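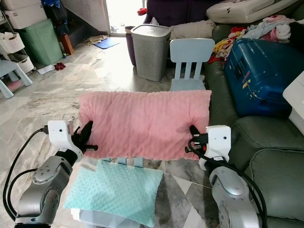 Relatório de progresso n.º 2
Projeto: Sala de família da Casa Marikar
Entidade financiadora: Fundo Plimier
Elaborado por: Hina Siddiqui, coordenação da casa
Data: 7 de novembro

1. Ponto de situação

A casa continuou a receber famílias durante todo o período, com a sala aberta de manhã e à tarde. O trabalho financiado divide-se em mobiliário, têxteis e arrumação. O mobiliário está concluído. Os têxteis estão quase concluídos. A arrumação está atrasada, pelos motivos indicados no ponto 4.

O primeiro relatório, entregue em maio, descrevia uma sala com poucos assentos e sem lugar próprio para as crianças mais pequenas. Essa parte está resolvida.

2. Mobiliário

Os dois sofás, o roxo-escuro e o de pele verde-escuro, ficaram na sala. Uzma Sial propôs trocar o verde por um modelo mais estreito, mas o orçamento pedido à Lustus ficava acima do previsto e decidimos manter o que existe. Tem braços arredondados e as crianças sobem e descem sem dificuldade.

A cadeira infantil azul-clara, de encosto arredondado, está em uso diário. O banco de plástico, também azul-claro, serve para os adultos que se sentam junto das crianças e para chegar às prateleiras mais baixas. Recebemos um pedido de mais uma cadeira igual. Não está incluída neste financiamento.

A estante branca foi montada por Zeeshan Ghumman numa tarde. Leva cestos brancos para brinquedos pequenos e livros de pano. O cesto verde-menta, de grade, ficou ao lado da estante.

3. Têxteis

As almofadas de tecido com relevo de pontinhos, uma rosa e uma verde-menta, são as mais procuradas à hora do descanso. Passaram a ter uma regra simples: no fim do dia voltam ao sofá e não ficam no chão. A regra ainda não é cumprida sempre. A almofada branca com pequenas marcas pretas e a bege ficam reservadas para os adultos.

A lavagem é feita às terças e às sextas. As capas cor-de-rosa e verdes vão juntas, em programa delicado, e secam à sombra. Falta comprar um segundo jogo de capas para que as almofadas não saiam de uso nos dias de lavagem.

4. Arrumação e roupa

É a parte do projeto com mais trabalho por fazer. O cesto de roupa cinzento, perfurado e com tampa, enche depressa, e a roupa doada continua a chegar sem triagem. Acaba muitas vezes amontoada em cima do sofá verde, à espera de ser dobrada. Também a mala azul rígida, usada para levar roupa à casa de Kodholm, tem ficado no sofá entre viagens.

Mudassar Sial e Sobia Bangash fizeram uma proposta de circuito que vamos aplicar a partir da próxima semana:
a roupa doada é recebida apenas de manhã;
a triagem é feita no próprio dia, por tamanhos;
o que segue para Kodholm entra logo na mala;
a mala passa a ser guardada no armário do corredor;
o cesto cinzento fica só para roupa de lavar.

O saco continua pendurado por cima do cesto verde-menta até haver cabides na entrada.

5. Execução financeira

Verba aprovada: 3666 euros
Despesa realizada até à data: 2072 euros, dos quais 1770 euros em mobiliário e o restante em têxteis
Saldo: 1594 euros

As faturas seguem em anexo. Não houve transferências entre rubricas.

6. Próximos passos

Compra do segundo jogo de capas e dos cabides. Colocação de etiquetas nos cestos da estante, com desenho e palavra. Revisão do circuito da roupa ao fim de um mês de aplicação.

Pedimos autorização para usar parte do saldo num armário baixo com portas, destinado à roupa já dobrada. O orçamento da Lustus será enviado em separado e a compra só avança depois da resposta do Fundo.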